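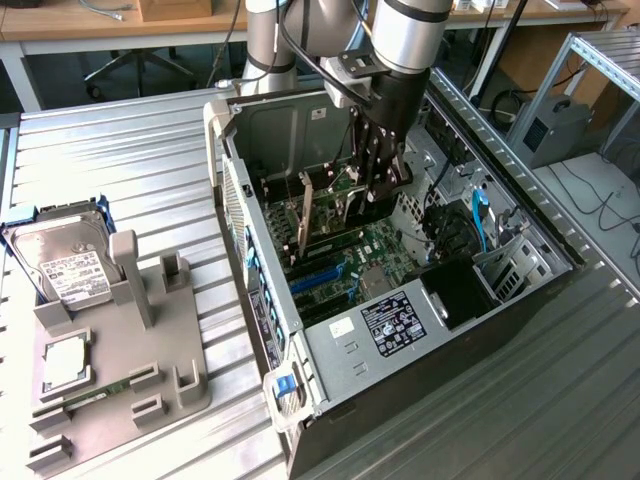 Lourenço Nogueira reckons he'd have sat down and finished his family tree years ago if somebody had just told him where to put the bits of paper. He said so at our very first meeting, with a shopping bag full of his grandmother's letters on his lap, and I wrote it on the back of my agenda because it was pretty much the whole idea in one go.

Community News | Local History | For immediate release

PRERKHOLM FAMILY HISTORY GROUP OPENS ITS SHOEBOX EVENINGS TO EVERYONE

23 March 2026

Hello from Prerkholm! I've been asked to write this one up because I'm the person who kept going on about it, so please forgive me if it wanders a bit.

Our group has been meeting in the hall behind the old Arruda bakery for 26 years now. We started with a kettle, one trestle table and a big argument over how to spell the name of the street (the argument is still going, if you'd like to join in). Over that time we've helped people trace parents, great-aunts, a missing ferry pilot and one very well-travelled piano. What we haven't been good at is helping people who have a cupboard full of family papers and no clue where to start.

So from this autumn we're running Shoebox Evenings. You bring a shoebox, or a biscuit tin, or whatever your mum kept the papers in, and you sit down with one of us and sort it out. You don't have to be a member. You don't even need relatives from Prerkholm, though we'd love it if you had a few from Grorkholm, as our Grorkholm records are a bit thin.

We ran a quiet trial last year and 67 people came through the door, which pleased me no end. Some stayed an hour. One woman stayed till we were stacking the chairs, reading out recipes from the backs of her uncle's telegrams. I have since made the ginger pudding twice and it's very good, if a little heavy on the treacle.

What do we do on the night? Mostly we talk. We put letters in date order, work out who's who in the wedding photos, and write names on the paper sleeves in soft pencil (never on the photo itself, and never in pen, please!). If your papers are damp or mouldy, bring them in a separate bag and tell us at the door. We've got acid-free folders to sell at cost, and we can show you how to read the older handwriting, where half the letters look like the same squiggle.

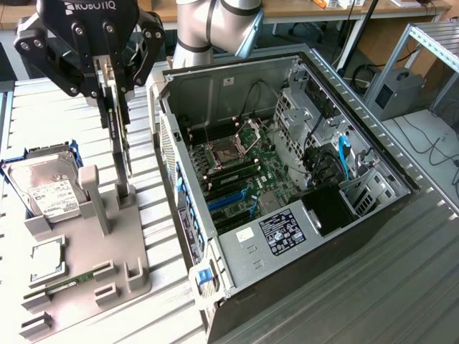 Drive, memory and processor in the parts tray, beside the open tower.

Plenty of you have asked about scanning. Yes, we can scan! We'll do up to five items for free on the night, and you take the copies home on your own memory stick. For bigger lots we'll book you in for a separate time. The local paper has kindly let us copy its old social pages too, so there are now about 500 names in our card index from dances, cricket teas and flower shows, and I can tell you the flower show people held grudges.

I was pretty nervous that all this would feel like homework. I asked Lourenço how he'd found it and he said the best part was hearing somebody else say his grandmother's name out loud. He's up to the third bundle of letters now and has found a cousin in Hondodville he'd never heard of. They've been swapping photos by post and are hoping to meet up in July, when we're planning a bigger open day with a map wall, a few short talks and a proper afternoon tea. If you've got an old map of the district, even a tatty one with coffee rings on it, we'd be very glad to borrow it.

Shoebox Evenings are free and there's always a gold coin tin by the urn for biscuits. The hall has a ramp on the bakery side and parking out the back. Children are welcome, and so are grandparents who claim they don't remember anything. (They do. Give them a cup of tea and a school photo.)

For times, or to borrow a folder and a soft pencil before you come, leave a note in the green box at the Prerkholm library desk, or catch any of us at the hall. I'm happy to chat to reporters as well, though I do go on.

Related items

Reading old handwriting: a beginner's sheet
Wanted: photos of the Grorkholm flower show
Arruda bakery wall sign to be repainted
Hondodville cemetery walk, notes and map
How to store letters at home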